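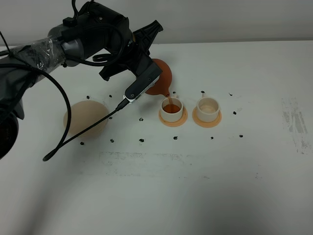 Buying an arm for a small lab: questions we keep getting

Compiled by Rosalía Salcedo and Yuzhen Lei, Karkside shared equipment desk. Last revised December 16, 2022.

How much should I ask for?
More than the arm costs. People send us a quote for the arm with a request attached that matches it to the dollar, and then they come back in February wanting a gripper. Put the arm, the gripper, the wrist camera, the cables and the table on one sheet before you ask anyone for money.

What does the small stuff add up to?
On our last Nonda setup it was $2387, and the arm isn't in that number. Cables were the part that hurt. A cable that reaches the wrist when the arm is parked may not reach when the arm is stretched over the far side of the table, so measure it at full stretch and then buy the next length up.

Do I need a camera on the wrist as well as a fixed one?
For pouring, we say yes. A fixed camera gives you the whole table until the gripper gets in front of the cup. Leandro Ortuño ran his first month with one camera and describes the results as "a study of the back of a gripper."

Can I just buy the cheapest two-finger gripper?
You can. Severino Zabala did, and he now owns two grippers. Bring the things you plan to pick up to the demo. Rounded vessels with spouts are much less cooperative than the foam blocks the salesperson carries around.

Should we plan on spills?
Yes, if your task involves liquid. We allow $300 a year for cups, saucers, wipes and whatever you're pouring. Colored liquid is worth the trouble, as you can see the level in a white cup without leaning over. Budget for plastic film too, and tape it well clear of the joints.

What kind of table?
White, flat, heavy, and one you won't grieve over. It will scuff. If you use marker dots, buy spare sheets of them now, and write down where each dot goes before somebody cleans enthusiastically.

Is used equipment a good idea?
Sometimes. Maximiliano Rivas found a used Miltier arm for about $3000 under list, with no cables and a controller manual for a different model. It runs fine. He'd like it known that he did not enjoy April. Ask for a live demo and a complete parts list, and take photos of both ends of every connector.

What about a service contract?
Calvo and Nonda both offered us one. Read the part on response time. "Next business day" in one of our offers meant the next business day they would answer the email.

How long until it does something useful?
Delivery is the easy wait. After that comes mounting, power, network, the safety sign-off and the discovery that the table is half an inch too narrow for the base plate. We tell people to keep the first month after delivery clear of promises. They nod and schedule a visit for week two.

Who signs the purchase form?
Your group lead, then us. We send it back if the gripper line says "TBD."

Can I borrow yours first?
Yes, in half-day slots. Bring your own cups.

Contact: Karkside shared equipment desk | © 2022 Karkside | Back to top
2 comments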